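Subject: Re: [walkers] Snacks for the Olow weekend

Yến Tô wrote:
> Do we each bring our own food, or is there a kitty?
> And what time is the coach?

Hello Yến, and hello everyone,

A bit of both, my dear – suppers come out of the kitty (roughly 300 in it, bless you all) but please pack your own lunches. Small wrapped things are lovely for pockets.
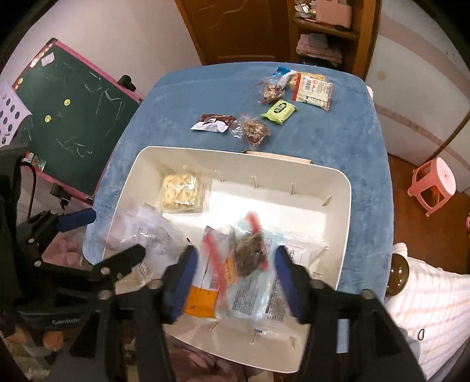

COACH
It leaves Drokum at 4 on Thursday, and Bart Visser has the list. I do hope the rain holds off, the Ojala path was such a bog last time!

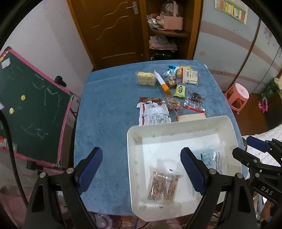
Drokum, January

PS Two beds still going, if anyone has a friend who'd like to come.

Warmly,
Maureen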